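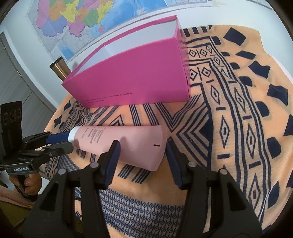

**hemotano**

Good evening to all. I would like your opinion about a deposit. We have an older house in Ivell and the floor of our small bathroom must be levelled and tiled again. I asked for two quotes. Basetti asks $2,755 with tiles, grout and removal of the old floor. Gaber asks $2,000, but the tiles are not included and I have to bring the old ones to the dump myself.

Basetti wants half of the money before they order anything. Is this normal? In my country we paid when the work was finished, so I feel a little uncomfortable.

---

**greyplaster**

Half is too much for a job of that size. I'd offer the cost of the tiles and the rest on completion. If they say no, walk away.

---

**tub_and_tile**

> Half is too much for a job of that size.

I disagree. I run a two-person crew and if a customer cancels after the tiles are cut, I'm stuck with them. Half is common for small jobs. Ask for a written contract with a start date, and pay by cheque or card, never cash.

---

**greyplaster**

Common doesn't make it fair. I paid half to an outfit in October and they came three weeks late.

---

**tub_and_tile**

Late is a scheduling problem. Did they finish?

---

**greyplaster**

Yes, and the grout colour was wrong.

---

**hemotano**

Thank you both. I called Basetti this morning. They will accept $1,288 now and the remainder when the floor is grouted. It is not much less than half, but they will write in the contract which tiles they order, and that the tiles belong to me if the work does not start.

I have still one question. The levelling is written as "as required". Should I ask for a fixed price?

---

**mudroom77**

Yes, get a maximum in writing. "As required" cost my parents a lot when the old subfloor came up. Also ask who pays if the toilet flange has to be raised.

---

**hemotano**

I did not think of the flange. I will ask them tomorrow and write again when I have the answer.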